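Jekgate Library Opens Kitchen Skills Sessions to Evening Visitors

Tuesday, March 31, 2026

Jekgate Public Library will add evening sessions to its home cooking program this spring after the daytime classes filled up within a week of being announced. The new sessions run on weeknights in the community room on Dunne Street and are open to anyone with a library card.

The program began last fall as a small set of talks on food budgeting. It has since grown to cover shopping lists, safe food storage, basic knife work and planning a week of meals for one or two people. The library says 74 residents have completed at least one class, and another 35 are on the waiting list for the daytime series.

Each evening group is limited to 20 people. Sessions last 58 minutes, timed so that people who rely on the last Grellel bus can get to the stop outside the building before it leaves. Parking behind the library is free after 5 p.m.

The classes do not involve cooking over heat - the community room has a sink and a refrigerator but no stove. Participants prepare cold dishes on site and take home printed recipes for the rest. Ingredients are supplied by Skundero Market, which has agreed to provide produce and dry goods through the end of June.

A survey handed out after the winter classes asked residents what they wanted to learn next. Small-kitchen storage came first, followed by cooking for children and using up leftovers. The storage session has been moved to the start of the evening series as a result. It deals with counter space, open shelves, and which appliances are worth keeping within reach and which can go in a cupboard.

Residents who rent will find a section on adding shelving without drilling. The library has also set aside a display of books on home organization near the front desk, and these can be borrowed for three weeks.
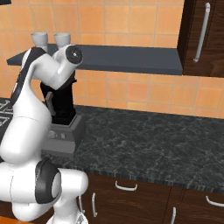 How to sign up

Registration opens at the front desk and by phone on Monday morning. There is no charge, but a library card is required, and new cards can be issued on the spot with proof of address. People already on the daytime waiting list will be offered evening places first.

Anyone with a food allergy should mention it when registering. Children over 10 may attend with an adult.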